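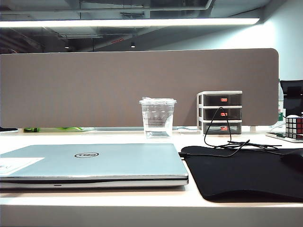

Drilesano 2 is the new release of the scene segmentation and grasp proposal package from Mullesis, and I have been using it since August in place of the first version. It takes colour and depth from a fixed camera, splits the view into separate objects and hands a list of masks and grasp points to whatever planner you run. Desk clutter is a fair test for it. A clear plastic cup with a domed lid, part filled with water, standing in front of a brown fabric divider is the sort of thing version one would drop from its list completely. The new release gives the cup a full mask, lid included. It also keeps the black cable apart from the black mouse pad underneath, although the tangled part comes back as one lump and I would not trust a grasp point on it.

Installation took me one morning. The package wants its own Python environment and complains clearly if it doesn't get one. The bridge to ROS is a separate download called Prekbridge, and you need matching versions of the two. The error you get from a mismatch says only "schema refused", so check that first.

Speed is better than I expected on our hardware. One pass over a cluttered view took 740 milliseconds with the old release and takes 460 with the new one, on the same machine with the same camera settings. That is fine for picking things up from a desk. It would be too slow if the objects were moving.

Drawers are still weak. The three smoky drawers in a small desktop unit were merged into a single front until I lowered the split threshold, and lowering it made the software start cutting a closed laptop in two along the edge of the logo. You can set the threshold per region in the config file. The manual doesn't mention this. Antonina Hutsuliak found it in the sample configs and passed it on to me.

The viewer has been rewritten. Masks can be switched on and off one at a time, and you can now step back through the last 6 results, which I use all the time. Labels overlap when objects are close together. There is no way to export the view with its masks except by taking a screenshot.

I asked support about objects that run out of view at the side, such as a mouse with only its left end showing. Apinya Thammasiri replied the same afternoon. The planner output marks them as partial, and by default partial objects get no grasp points. I think that is the right default, but the flag should be in the viewer as well as in the log.

We also tried Lefèvre on the same views. It is easier to set up and its manual is much better. It missed the cup every time, so for us the choice was simple. If everything you handle is solid and matt, Lefèvre will probably do the job with less fuss.

I would upgrade from version one. Keep a copy of your old config, as the threshold names have changed and the converter skips any it doesn't recognise.

Reviews > Software > Perception > Drilesano 2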